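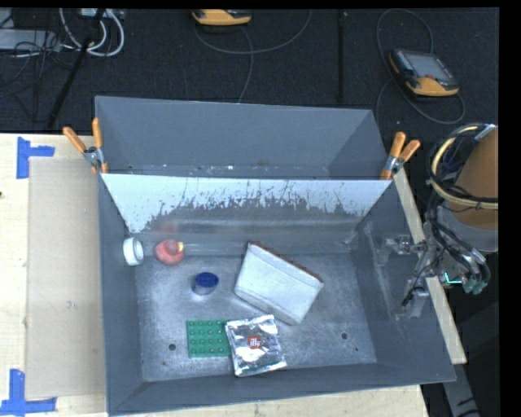

Fig. 5. Two metal bins clamped side to side on a wooden tabletop.

Section 5. Setting up the sorting bench

By now you have read sections 1 to 4, or you have skipped them, as most owners of the Brellow Home Sorting Kit do. Either way you need a flat surface, two bins and an hour in which the household will leave you alone. The first two can be bought.

5.1 Choosing the surface

Any solid table will do. A folding one will also do, until the day it folds. The top should come up to the height of your hip, so that you look down into the bins without stooping. Kitchen worktops are the right height and the wrong room, as you will learn the first time someone wants to make toast.

Leave 900 mm clear in front of the bench for standing, and a bit more if you own a dog.

Note: Customers in Turkby have the older kit with the deep tray. Steps 3 and 4 do not apply to you. Go straight from 2 to 5 and feel smug.

5.2 Fixing the bins

You will need the two bins, two spring clamps and a damp cloth.

1. Wipe the table and the undersides of both bins. Grit under a metal bin makes a noise that carries through walls.

2. Put the first bin down with its long side towards you. Put the second directly behind it.

3. Push them together until the rims meet. If they won't meet, one of them is upside down.

4. Fit a clamp at each end of the join, with the jaws right over both rims. A clamp that has only caught the tip of the rim will hold nicely until you lean on it.

5. Give the front bin a gentle shove. Both bins should move as one. If only the front one moves, go back to step 3.

6. Let go of everything and stand back. Nothing should happen.

CAUTION: The clamps are stronger than they look. Keep your fingers out of the jaws, and keep the clamps away from children, who will want to find out what an ear feels like.

CAUTION: Do not carry the bins while they are clamped together. They are heavier as a pair than either of them was alone, and you will meet a door halfway.

5.3 Your first sort

The front bin is for things you haven't decided about. The back bin is for things that are leaving the house. There is no third bin. We are asked for one a good deal, and it always ends up labelled "maybe".

1. Pick one drawer. A whole room is not a drawer.

2. Tip the contents into the front bin. Tip low and slowly -- batteries roll, and drawing pins go wherever they like.

3. Take out anything sharp, leaking or alive and deal with it first.

4. Pick up one item and ask whether you would notice if it vanished. If you wouldn't, it goes in the back bin.

5. If you would, put it back in the drawer now. A pile beside the bench is a third bin.

6. Carry on until the front bin is clear, then wipe it out and stop for the day. The second drawer always goes worse than the first.

Note: Chargers for telephones you no longer own count as leaving. So do keys that fit nothing. Yes, we know about the one that might be for the shed. Go and try it.

5.4 Emptying the back bin

Take off both clamps before you lift. Squeeze the handles, slide the jaws clear and put the clamps somewhere you will see them again. A hook on the wall is good. A pocket is not.

Empty the bin the same day. A full bin left overnight gets visited, usually by the person whose fondue forks are in it.

Batteries, paint and anything with a plug should go to your local recycling point and not in with the household rubbish.

5.5 Looking after the metal

Scuffs are normal and no reason to write to us. Wash the bins with warm water and washing-up liquid, then dry them properly. Don't use wire wool. One owner in Potgieter polished hers until she could see her face in it and then couldn't bring herself to put anything inside.

If a clamp spring goes slack, replace both clamps. Spares are sold in pairs under the name Udilell, for reasons that were clear to somebody at the time.

Changes in this edition

Step 6 added to 5.2. Warning about ears moved up from the back page. Revised by Hildegard Fuchs, Apr 21, 2020.

Section 6 covers lofts. You may want to have something to eat first.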